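Chapter 4
The Board, the Tray and the Marker

In this chapter you will look at the most ordinary piece of equipment in any teaching or meeting room, and learn how to choose it, place it, keep it clean and put it away at the end of the day. You will need a soft dry cloth, a notebook, and a room with a whiteboard in it that you are allowed to use for half an hour or so.

When I first began training people to look after rooms, I used to leave whiteboards until the very end of the course, somewhere after door closers and before window blinds, and I gave them ten minutes if we hadn't already run over. I thought there was very little to say. A board goes on a wall or on a stand, people write on it, somebody wipes it, and there you are! It was Toivo Honkanen who put me right, in the kindest possible way, when he let me follow him through the training rooms at Andholm one long afternoon in June. He had 40 boards to look after in that building, and he stopped at every one of them. He would stand to one side, bend his knees a little, and look along the surface towards the window. Then he would take the marker out of the tray, look at the cap, give it a firm push, and lay the marker down again. By the time we reached the top floor I had filled most of a notebook, and a good part of this chapter comes from those pages (and from the many cups of coffee we drank afterwards).

So let us start where Toivo started, which is with the surface.

4.1 Looking at the surface

A whiteboard is a sheet of something hard and smooth with a frame to hold it. The smoothness is the whole point. Ink from a dry-wipe marker is made to sit on top of the surface, where it dries into a thin film that a cloth or an eraser can lift away. If the surface becomes rough or scratched, the ink finds its way down into the tiny grooves and stays there, and you are left with the grey cloud of old lessons that you will have seen on tired boards everywhere.

The boards you meet will mostly be of three sorts. Melamine boards are the cheapest and are quite all right for a small office or a kitchen at home, although they stain sooner than the others. Painted steel is a step up, and will hold magnets. Enamelled steel, sometimes sold as porcelain or ceramic steel, is the heaviest and costs the most, and with decent care it will outlast a good many of the people who write on it. You can't always tell one from another by eye, so look for the maker's paperwork, or try a magnet gently in a corner. A magnet that falls off tells you that you probably have melamine. A magnet that holds leaves you with the two steels to choose between, and there the weight of the board is a useful clue.

Whichever sort you have, the way to inspect it is the same. Clear it completely, and then look at it from several places in the room – from the front, from each side, and from a low chair at the back. A board that seems perfect from the front can look very different from one side. 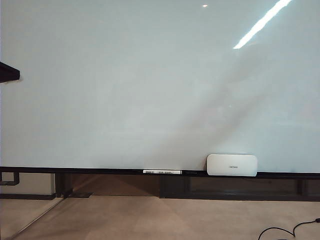

Lighting matters a great deal more than most people expect, and it is worth going over slowly. A glossy board behaves rather like a pond on a still day. It gives you back whatever is above it and opposite it, and a ceiling light of the long kind will show up as a bright streak that is very hard to read through. The writer hardly notices, being close to the board and moving about, but the poor soul sitting in the wrong chair has lost a word or two out of every line. Dark patches can be reflections as well, so before you fetch the cleaning fluid, move your head. If the patch moves with you, leave it alone. If it stays where it is, try the cloth.

When a streak can't be avoided there are several remedies, and I would try them in this order. Switch off the row of lights nearest the board and see whether the room is still bright enough. If the board is on a stand, turn it by a small amount and look again from the chairs. If the stand allows the board to tilt, tip the top forward very slightly, which will often send the reflection down to the floor. Only when all of these have failed would I think about a matt board, which is gentler on the eyes but rather harder to wipe clean.

4.2 The tray

I am very fond of trays. A board without one is a board whose markers live in somebody's jacket pocket, or on the windowsill, or behind the radiator, and the person who needs to write something quickly has to go and ask next door. A tray can run the full width of the board or only a part of it, and both arrangements work well enough. The long ones give more room, and of course they also invite people to put down their cups and keys, so it's as well to be firm about this from the beginning.

Trays gather dust of a very particular kind, fine and dark and slightly greasy, made of all the ink that has ever been wiped off the board. It falls straight down and settles there. On a black tray you may not see it at all until it's on your cuff! Wipe the tray every time you wipe the board, and wipe it last, so that you catch whatever has come down.

Check the fixing too. A tray is leant on more than you might think, particularly by people who are pausing to find the right word. Take hold of it near each end and press lightly. There should be no movement. If there is, look for a loose screw or clip underneath, and put it right the same day.

4.3 The marker

One good marker is worth a dozen bad ones, and I do mean this quite literally. The supply cupboard at Calik, where I did some of my own training, once held nearly 600 dry-wipe markers, and in most of the rooms you still couldn't find one that wrote. Used-up markers had been put back in the trays out of politeness, and the new ones stayed in the cupboard. The cure was very simple. Anyone who picked up a marker and found it dry was to put it in the recycling tub by the door and take a fresh one, and within a fortnight the grumbling had stopped.

Store markers lying flat. A marker kept with its tip pointing up will send its ink down to the wrong end, and one kept with its tip down may leak into its cap, and so the tray turns out to be a very sensible home for it. Make sure that the cap has gone fully on. Most caps click, and you should listen for it.

Read the label before you use any marker you haven't used before. You are looking for the words 'dry-wipe' or 'dry-erase'. Permanent markers can be very much the same shape and size, and every room has its story about them. (If it does happen to you, draw over the permanent line with a dry-wipe marker, leave it for a few seconds and wipe the two away together. It often does the trick, although you may have to do it more than once.)

4.4 The floor and the space in front

A board needs standing room. Allow enough for a person to walk from one end to the other without looking at their feet, and remember that people writing on boards step backwards quite suddenly to see what they have written. Chairs, bags and wastepaper bins should be kept well out of that strip.

Cables deserve a special mention. Lay them along the wall where you can, or under a proper cable cover, and don't be tempted to push one under the edge of a rug or a carpet tile, where it will be walked on and forgotten. On carpet, a board on a stand should also be checked for steadiness once it has been moved, for the pile can hide a foot that isn't quite sitting down. 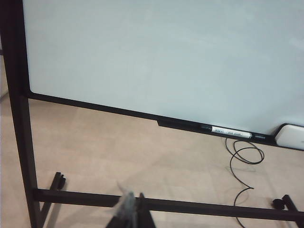
How often should a whiteboard be cleaned properly, beyond the daily wipe?

Once a week is enough for a board in everyday use. Use a damp cloth with a little whiteboard cleaner, work from the top downwards, and dry the surface with a second cloth before anybody writes on it again.

Before you go on to section 4.5, spend a few minutes with the board in your own room. Write down in your notebook what sort of surface you think it has, which chairs get the worst of the light, whether the tray is firm at both ends, and whether the marker writes. Keep the page somewhere safe, as you will want it again when we come to draw up a room record in Chapter 5.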